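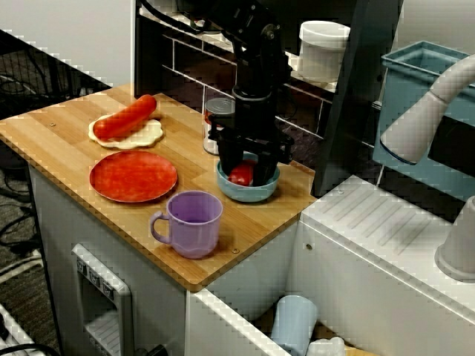 The Padedska room asked in writing whether the play kitchen has to be checked as furniture, as toys, or as both, as their last two sheets had been filled in differently. Treat it as both. Part A covers the unit, Part B the loose pieces. A unit is not passed until both parts are signed.

PLAY KITCHEN INSPECTION - PART A AND PART B
Site: Sulluvau Children's Center, Room 5
Date: December 6, 2024
Previous full inspection: April
Result codes: P pass, M monitor, R repair, X remove from use

PART A - UNIT

A1. Unit stands level, no rocking when pushed at counter height. P
Comment: Checked from the front and from both ends.

A2. Wall fixing present and tight. M
Comment: One screw took a quarter turn. Recheck at next monthly round. If it turns again, replace the anchor, do not just retighten.

A3. Wooden countertop free of splinters, raised strips and open joints. P
Comment: Run a dry cloth along the front edge and then across the joints. No snags. The April sheet noted a rough corner; sanded since, smooth to the hand.

A4. Cabinet surfaces clean, no chipped finish at child height. M
Comment: Small chip inside the cabinet, low down. No loose flakes.

A5. Sink basin and drainboard clean, including grooves. R
Comment: Residue in the grooves. A flat cloth passes over it. Use the narrow brush, rinse, dry. Cleared during the visit but code stays R until the room confirms the brush is on its weekly list.

A6. Faucet secure, no sharp edge at the spout. P

A7. Bins and ledges: nothing heavy stored above counter height. P
Comment: Light plastic containers are acceptable on the ledge. Metal cans stay on the counter or lower.

PART B - LOOSE PIECES

B1. Count against room list. M
Comment: List says 61 pieces, found 39. The Phelan room has borrowed part of the set before; ask there first. Correct the list if the pieces are not coming back.

B2. Plates, bowls and cups: no cracks, no rim chips. X (one item)
Comment: One cup with a hairline crack from the rim. Removed. Cracks are easier to find by flexing the rim lightly than by looking.

B3. Mug handles: pull test by hand. P

B4. Play food: no bite damage, no splits, no parts coming loose. P
Comment: Foods made in two parts - hot dogs and the like - are checked with the parts separated. Each part goes through the small parts cylinder on its own.

B5. Metal cans: lid fixed, rim not sharp, label intact. M
Comment: One label is lifting at the seam. Remove the label fully if it can be picked at. Do not tape.

B6. Cleaning record up to date. R
Comment: Two weeks not initialed. Cleaning may have been done but cannot be credited without initials.

FOLLOW-UP

A5 and B6 to be closed by the room before the next monthly round. B2 needs no replacement order; spare cups are held at the Nudesau store. Use form 200 for the transfer and attach a copy to this sheet.

Overall: unit may stay in use.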